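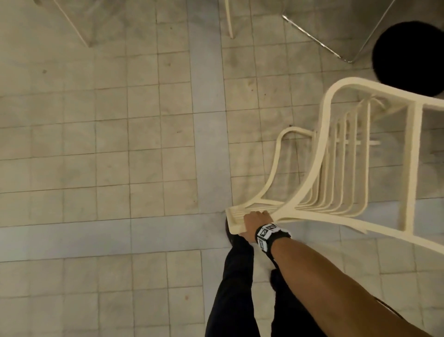 Una silla de plástico color crema, sujeta por el borde del asiento.

Llegué al taller de Bronderach a las cuatro de la tarde con una pregunta bastante tonta apuntada en la libreta: ¿para cuándo el robot que me recoja la terraza? La ingeniera que me recibió (me pidió que no pusiera su nombre, aquí casi todos lo piden) se echó a reír y me señaló una silla de jardín. "Empieza por ahí. Levántala, gírala y ponla encima de otra sin mirar".

Lo hice, claro. Dos segundos. "Pues eso a nosotros nos tiene locos desde diciembre", me dijo.

Lleva años en Stolport, primero con brazos de almacén y ahora con lo que ella llama "las tareas de casa y de bar": apilar sillas, doblar trapos, vaciar lavavajillas. De las cajas habla casi con aburrimiento. "Una caja es una caja. Tiene seis caras y pesa donde te imaginas. Una silla tiene patas, huecos, un respaldo curvo... la coges por el asiento y se te va para un lado, y tú lo corriges con la muñeca sin enterarte. La máquina se entera tarde".

Le pregunté por números, que siempre me gustan. En la última tanda hicieron 1738 intentos con sillas de plástico y salió bien el 84 por ciento. ¡A mí me pareció una barbaridad de bueno! A ella no tanto. "Piensa en un bar que recoge la terraza cada noche. De cada cien sillas, dieciséis mal puestas o en el suelo. El camarero te devuelve el robot al día siguiente".

Y luego está la velocidad - ahí fue donde más sincera la vi. En Brorkby, donde probaron con un comedor entero, el robot tardó toda la tarde en lo que dos personas despachan mientras charlan. "Y con el suelo despejado, eh. Pon una mochila en medio y ya verás".

¿Entonces no hay nada que funcione ya? Sí, me dijo, y fue contando con calma: fregar suelos grandes, mover carros por pasillos conocidos, contar género en estanterías. En Stoyanova, la tienda de menaje de la esquina, tienen una máquina que repasa el stock de noche y están encantados. "Pero reponer, lo que es reponer, lo siguen haciendo ellos a mano".

Insistí con mi terraza. Se lo pensó un rato largo, mirando la silla. "Te la recogerá. Despacio, y a lo mejor te deja una silla del revés. ¿Cuánto pagarías por eso?". Le dije que poco, la verdad, y seguimos hablando de lavavajillas hasta que cerraron el taller.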